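DUMHAM HOUSE – SHARED KITCHENS, FIRE AND ELECTRICAL WALKROUND
September round, Pridero Lettings
Marks: OK / FIX / AGAIN (AGAIN means it was FIX last time)

Start 8 a.m., ground floor up. The tenants had a week's notice, which is long enough to hide a toaster oven and evidently too short to clean one.

1. EXITS AND HALLWAYS

1.1 Front door opens from inside without a key. OK
1.2 Back door opens from inside without a key. AGAIN. It opens with a shoulder. Lock needs replacing. Please stop oiling it with cooking spray.
1.3 Hallways clear. FIX. One bicycle, one ironing board, and a bag of potting soil that has been through three inspections and may have tenancy rights.
1.4 Exit signs lit. OK, except second floor rear, which says EX.
1.5 Fire doors close on their own. FIX on the second floor. Someone has wedged it with a phone book. I didn't know we still had those.

2. ALARMS AND EXTINGUISHERS

2.1 Smoke alarms tested with the button. OK on all floors. The dog in 2B also tested OK.
2.2 Heat alarm in each kitchen. OK
2.3 Alarms free of covers, tape, socks. AGAIN, first floor. It was a shower cap this time. Removed and handed back. If toast sets off the alarm, talk to us about moving the alarm, or to the toaster about its setting.
2.4 Extinguisher on bracket, gauge in the green. OK on ground and first. Second floor extinguisher was on the floor holding a recycling bin in place. Gauge fine. Bracket to be refitted.
2.5 Fire blanket within reach, not behind anything. FIX, ground floor. Behind cereal.

3. OUTLETS AND CORDS

3.1 No cracked faceplates. FIX, first floor, left of the fridge. Escobar Electric to quote. Their minimum visit is $56, so I'd like to save up a few jobs for them.
3.2 No power strip plugged into a power strip. AGAIN. Second floor had three in a row, like circus elephants. Unplugged, bagged, labeled.
3.3 No cords across the sink. OK
3.4 Outlets near water trip when tested. OK. Apologies to whoever was halfway through a smoothie.
3.5 Space heaters. None seen. One heard.

4. COOKING AREAS

4.1 Nothing stored on burners or cooktops. FIX, ground floor. Mail. Quite a lot of mail.
4.2 Hood filters free of grease. AGAIN. First floor filter weighs more than it did in spring. The Ruvlow filters we ordered fit the ground floor hood only, so the other two need measuring before anyone orders again.
4.3 Dish towels kept off appliances. OK, a first.
4.4 Microwave doors close fully and latch. OK
4.5 Nothing metal kept inside microwaves. OK. A spoon is metal. I mention it for the benefit of the second floor.
4.6 Microwave vents clear. OK
4.7 Oven door seals intact. FIX, second floor. The seal has come away at one corner and the oven is now heating the room, which I suppose explains the missing space heaters.

5. MONEY AND FOLLOW-UP

Back door lock, outlet, oven seal and bracket together should come to about $700. The repair budget has $500 left in it. I suggest the lock and the outlet go first, then the bracket, and the oven seal waits for the new quarter with a note taped to the door.

Potting soil: owner has until Monday.

Items marked AGAIN get a written notice this time – a polite one, with the word "again" underlined. Tenants who have already fixed something can leave a slip in the office box and I'll strike it off the list.
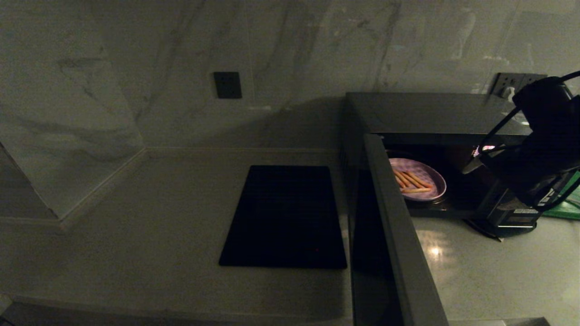

Section 4, cooking areas: cooktop and microwave.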